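Science for Kids > Machines > How Robots Learn

How a Robot Learns to Work Inside a Computer

Have you ever looked inside a desktop computer? There is a lot packed in there. Parts are plugged into other parts, and cables run between them. A person who fixes computers learns where to put their fingers by doing it many times. A robot can learn by doing it many times too, but first a person has to show it how.

Each time a person shows a robot a job from start to finish, it is called a demonstration. You can also call it an example. When you gather a lot of examples and save them, you have a data set. A computer program studies the data set and looks for patterns. Programs that get better by studying examples are called learning systems.

At a workshop called Jaliveck, two people named Odair Queiroz and Khải Diệp gather examples for a robot arm. The learning system they are building is named Flimow. They want Flimow to help take old computers apart so that the good parts can be used again.
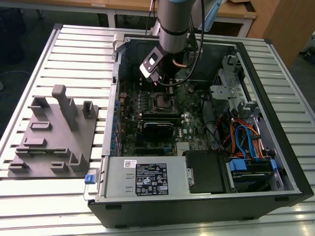
The robot arm reaches into a desktop computer lying on its side.

Odair is the one who moves the robot. He holds a handle, and when he moves his hand to the left, the arm moves left. When he squeezes the handle, the gripper closes. The gripper is the part of the robot that does the job your fingers do. Moving a robot this way is called teleoperation. "Tele" comes from a Greek word that means "far off," and you can find it in "telephone" and "television" too.

While Odair works, a computer writes down what is going on. It saves these things many times every second:

The pictures from the cameras.
The angle of each joint in the arm.
How far open the gripper is.
Where Odair moved the handle.

All of this is saved together with the time. That way, the learning system can match what the cameras saw with what Odair did at that same moment. Say the camera shows the gripper a little too far to the right of a plug, and Odair moves it left. The system can use that. After enough examples, it can start to guess what Odair would do next.

One example of a small job, such as pulling out one plug, can last up to 40 seconds. Odair tries to record 60 examples before lunch. He starts in the morning and takes a break when his hand gets tired. A tired hand makes shaky examples, and the robot would learn to be shaky.

Khải checks the examples. He watches each one on a screen and gives it a label. A label is a short note that tells what the example shows, like "reach for the plug" or "let go." He also marks whether the job got done. One day in October he checked a batch of 60 and kept 44. In the others, a camera had stopped saving pictures or the gripper had missed its part.

Missed tries don't always get thrown away. If the gripper misses and Odair moves it back and tries again, Khải may keep that example and label it "try again." Robots miss things when they work alone, so they need to learn how to fix a mistake.

Why does one robot need more than one camera? A camera that stays in one place can show the arm and the whole computer. It can't always see small parts, because the arm may be in the way. A second camera rides on the robot near the gripper. It gets a close view of the parts and moves wherever the arm moves. The learning system uses the 2 views together.
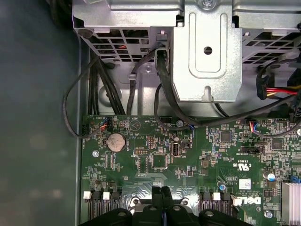

Why can't the robot just practice on the same computer every time?
It would learn that one computer very well and get mixed up by any other. Parts can be in different places in different computers, and cables can bend in all sorts of ways. The people who gather examples change the computer, turn it a little, or move the cables so the robot sees many kinds of jobs.

When there are enough examples, the learning system studies them. This step is called training, and it can run all night. Then comes the test. Odair lets go of the handle and the robot tries the job by itself. Khải stands next to the stop button. If the arm pushes too hard or goes the wrong way, he presses the button and the arm stops.

After a test, Odair and Khải talk about what went wrong. If the robot had trouble with a bent cable, they go back and record more examples with bent cables. Then they train Flimow again.

Words to Know

Data set: a group of saved examples.
Demonstration: showing how a job is done.
Gripper: the part of a robot that holds things.
Label: a note that tells what an example shows.
Teleoperation: moving a machine from a distance.
Training: the step when a learning system studies its examples.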